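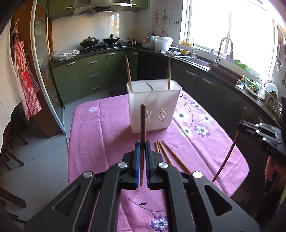

The Brarkel Line

Chapter one, in which I am sent for soup

I had been at the Foreign Ministry of Illville for 17 days when they put me on the plane to Zarkum, and I want to say right away that it was the best week of my life!

The talks were over the Brarkel, a river so narrow you can throw a shoe across it (someone from our side once did, and it took two notes of protest to get the shoe back). Zarkum held the east bank, we held the west, and the island in the middle had been argued over for 673 pages of treaty drafts. I carried all of them in a suitcase with one bad wheel.

Our envoy was Lauri Jääskeläinen, and oh, I could have listened to that man read a bus timetable. He had a slow, sleepy voice, and he never raised it, even when the Zarkum minister slapped the table and called our map a work of poetry.

"Thank you," said Jääskeläinen. "I'll tell the mapmaker. She'll be thrilled."

The minister laughed! I saw it. He turned it into a cough, but I was sitting right behind the water jug and I saw the whole thing.

By late evening the two sides had stopped speaking in full sentences. The sticking point was a ferry landing, and whose flag would fly over it, and how high. Jääskeläinen leaned back and whispered to me, "Find the Rissanen house. Ask for soup. Enough for both delegations."

So off I ran, down the hill in my good shoes, in the rain, with no coat and hardly a word of the language. I have never felt so important.
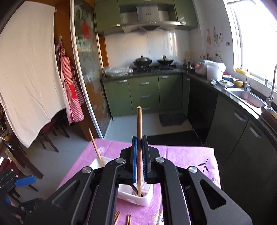 Old Mrs. Rissanen opened the door before I had finished knocking. She had run the ferry for most of her life and she knew perfectly well what was going on up the hill.

"Are they at the flag yet?" she asked.

"They've been at the flag since lunch," I said.

"Ha! Then they're nearly done. Last time they fought over the flag, and then they fought over the bell, and then they all went home friends for nine years." She was already ladling. "Take the big pot. And tell your man the landing floods every July. Whoever gets it has to pay for it."

I stood there dripping on her floor with my mouth open. All those pages in the suitcase, and the flood wasn't in a single one of them!

I went back up that hill twice as fast as I'd come down, spilling soup on both cuffs, and went straight in past the guards. Jääskeläinen listened to my whisper with his eyes closed. Then he set down his pen and turned to the minister.

"We have thought it over," he said, "and Illville would be honored to see your flag on the landing."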